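About Broline

Hi, I'm Solomiia! I started Broline, I still write a lot of the code, and I'm the one who answers the email, so if you've written to us with a question about coordinate frames at eleven at night, we've probably met already.

The short version of what we do is software for people who teach grippers to handle everyday stuff. Somebody picks up a hand-held gripper, does a task with it, and records the whole thing. We take that recording and turn it into something a learning system can use. That means working out where the tool was at every moment, how far open the fingers were, which parts are worth keeping and which parts are someone wandering off to find their keys. We don't build hardware and we don't train the final model for you (plenty of good teams do that). We live in the messy stretch in between, and I love it there.

I came to this sideways. I studied applied math, then spent a few years writing motion planners for warehouse arms. The planners were fine. They were fast, they were tidy, and they fell apart the minute you gave them something soft. I once spent most of a June trying to get an arm to pick up a plastic mailing bag, and what I had at the end of it was a very long list of exceptions and a sore neck. A person does that without looking! So I started reading about learning from demonstrations, got hooked, collected a pile of recordings with a friend's setup, and found that I was spending my days fixing timestamps. The learning part took an afternoon. Getting the data into shape took the rest of the month.

I wrote a little tool to do the fixing for me. Then another one. Then a lab I'd never heard of asked if they could use them, and would I mind adding a feature, and that was more or less the start of the company.

We have three products now, and yes, I named them all.

Kito is the one most people start with. It reads the video and the motion sensor data from a hand-held gripper and rebuilds the path the tool took through the room. It's picky in a useful way: if it loses track halfway through, it tells you where, and it tells you how sure it is about the bits on either side. Early versions just drew a nice smooth line through the gap and hoped for the best. I'm still a bit embarrassed about that.

Zhuravel is the planner. It takes what a trained policy wants to do and checks it against what your arm can physically reach, then smooths it out so the elbow doesn't try to go through the table. The word means crane, the bird, and the first arm we ran it on had a long skinny neck and a habit of standing very still before it did anything. Zhuravel thinks ahead in small chunks and throws most of each chunk away as new camera images come in, and I know that sounds wasteful, but with soft things you want to be changing your mind all the time.

Canota is for looking at your data. You scrub through episodes, tag them, sort them, split one long recording into five short ones, and throw out the duds. It began as a weekend script and it's now the thing our customers write to us about most, usually to ask for another keyboard shortcut. (There are 50 of them. I know maybe a dozen.)

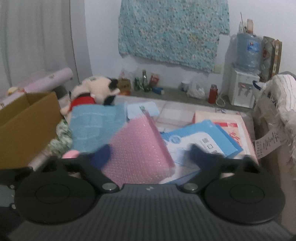
Solomiia Shevchuk

I have a real soft spot for thin, floppy things, and bubble wrap is right up there with my favorites. You can see the two fingertips pinching a pink sheet of it, and that little pinch is where an awful lot of our perception work goes. A rigid box has corners you can track and a shape you can count on. A sheet like that bends however it feels like, and the surface is the same bump over and over, so a tracker that latches onto one bubble is perfectly happy to jump to the one next door. We've rewritten that part of Kito 2 times and I can feel a third one coming.

Busy backgrounds are the other half of it. There's a plush cow with a red scarf or collar behind the gripper, and boxes and cloth and bottles going all the way back to the wall, and for working out where the tool is, that's great news! Lots of texture, lots of different distances, plenty to hold on to. Give me that over a bare white wall any day. For working out what the fingers are holding it's a different story, and we ended up handling the two jobs separately — one pass for the room, one for the area right around the fingertips. It costs more compute and it's been worth it every time I've tested it.

As for how we work, we're small and we like it that way. We test every release against a set of 245 recordings that we've kept on purpose for being awkward: mirrors, dim hallways, shiny wrapping, a ceiling fan, one where the person sneezes. If a change makes things better on the average but breaks the sneeze, we go back and look at it. We also keep file formats plain, so you can open your own data with your own scripts and leave us whenever you want. I've been locked into other people's formats and I was grumpy about it for a year.

We don't sell your recordings or train on them. They sit where you put them. If you'd like us to look at a bad one, send it over and say so in the message, and we'll delete it when we're done.

Most of our users are university labs and small startups, with a few solo tinkerers mixed in. You don't need a giant dataset to get going. I usually tell people to record around 200 short demonstrations of one task, run them through Kito, and then sit down with Canota and watch a good chunk of them with a cup of tea before training anything. You'll learn more about your task that way than from any chart I could draw you, and you'll probably want to re-record some of it. I always do.

If you want to try any of this, the download page has a free version of all three tools and a small sample set to play with. If you get stuck, write to me. Mornings are best, I'm slower after lunch — and please attach the log file!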